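Diensttagebuch der Zelle 2, Simulation und Versuchsstand
Eintrag vom 27.04.2020

Der Dienst wurde planmäßig übernommen. Vom Vorgänger lagen zwei offene Punkte vor: die Nachführung des Gelenkspiels im dritten Gelenk des rechten Arms und die Freigabe des geänderten Kollisionsmodells. Beide Punkte betreffen die Maschine in ihrer gerechneten Ausführung; am realen Stand wurden heute keine Eingriffe vorgenommen. Der Hauptschalter blieb in Stellung Aus, der Schlüssel wurde im Kasten belassen.

Zu Dienstbeginn wurde der Rechner der Zelle neu gestartet und der Stand der Konfiguration mit der Ablage Gikulia abgeglichen. Es ergab sich eine Abweichung in der Datei der Achsgrenzen. Dort war für die zweite Achse des linken Arms noch der Wert aus dem September eingetragen, obwohl die Grenze nach dem Umbau des Sockels neu festgelegt worden war. Der Eintrag wurde berichtigt und gegengezeichnet. Herr Pillai (Nithin Pillai, Ammont) hat die Änderung fernmündlich bestätigt und um Übersendung des Protokolls gebeten. Die Übersendung ist erfolgt.

Anschließend Grundstellung beider Arme angefahren, Referenzwerte gelesen und in das Blatt übertragen. Der rechte Arm zeigte keine Auffälligkeit. Beim linken Arm blieb nach dem Rücksetzen eine Meldung stehen, die sich auf den Werkzeugflansch bezog. Sie ließ sich quittieren, kehrte jedoch beim ersten Verfahren zurück. Ursache war ein doppelt vergebener Bezeichner im Modell des Endstücks. Nach der Umbenennung trat die Meldung nicht mehr auf.

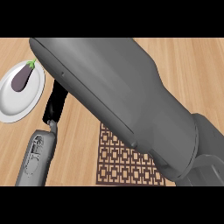

Die Prüfung der Abstände zwischen den beiden Armen nahm den größten Teil des Tages in Anspruch. Das bisherige Kollisionsmodell bildet die Gehäuse mit einfachen Zylindern ab und ist damit gerade dort zu grob, wo die Arme einander am nächsten kommen. Maßgebend ist die Stellung, in der der große graue Arm schräg über dem Tisch liegt und das obere Ende des schwarzen Endstücks am linken Arm verdeckt. Aus der Ansicht allein lässt sich der Abstand in dieser Stellung nicht beurteilen, so dass er ausschließlich aus dem Modell ermittelt wurde. Gleiches gilt für die gerundete Gehäusespitze, die nahe an den Teller mit der Aubergine heranreicht. Der Stiel ragt über den Tellerrand hinaus und ist nach Auffassung des Unterzeichners in die Hüllgeometrie des Gegenstands aufzunehmen. Bislang endet diese am Rand des Tellers. Die Änderung wurde als Antrag unter der Nummer 1432 eingereicht.

Für das Gehäuse des rechten Arms wurde die Zylinderhülle durch eine aus mehreren konvexen Körpern zusammengesetzte Hülle ersetzt. Die Rechenzeit je Schritt ist dadurch gestiegen, bleibt jedoch innerhalb der Vorgabe. Der Prüflauf nach Vorschrift Nendoma umfasste 97 Bahnen. Sämtliche Bahnen wurden ohne Abbruch gerechnet. Bei 2 Bahnen wurde der Mindestabstand zwischen den Armen unterschritten, in beiden Fällen beim Zurückziehen. Die betreffenden Bahnen sind gesperrt und im Verzeichnis entsprechend gekennzeichnet. Eine Freigabe des geänderten Modells konnte unter diesen Umständen nicht erteilt werden.

Zum Gelenkspiel: Der Dämpfungswert des dritten Gelenks wurde in kleinen Schritten angehoben, bis das Nachschwingen beim Anhalten innerhalb der zulässigen Frist abklang. Der neue Wert ist vorläufig eingetragen. Er bedarf der Bestätigung durch eine Messung am realen Arm, sobald der Stand wieder betreten werden darf. Die Reibwerte der übrigen Gelenke wurden nicht verändert.

Die Firma Pennington hat mitgeteilt, dass sich die Lieferung des Ersatzkabelsatzes verzögert. Ein neuer Termin wurde nicht genannt. Die Bestellung bleibt bestehen; die Wiedervorlage ist eingetragen.

Übergabe an den nachfolgenden Dienst:
Die gesperrten Bahnen sind mit verringerter Rückzugsgeschwindigkeit erneut zu rechnen. Vor jedem Lauf ist die Datei der Achsgrenzen mit der Ablage zu vergleichen. Das alte Kollisionsmodell verbleibt bis zur Freigabe als gültiger Stand und darf nicht überschrieben werden. Der Antrag 1432 ist offen.

Rechner abgemeldet, Sicherung angelegt, Protokoll abgelegt.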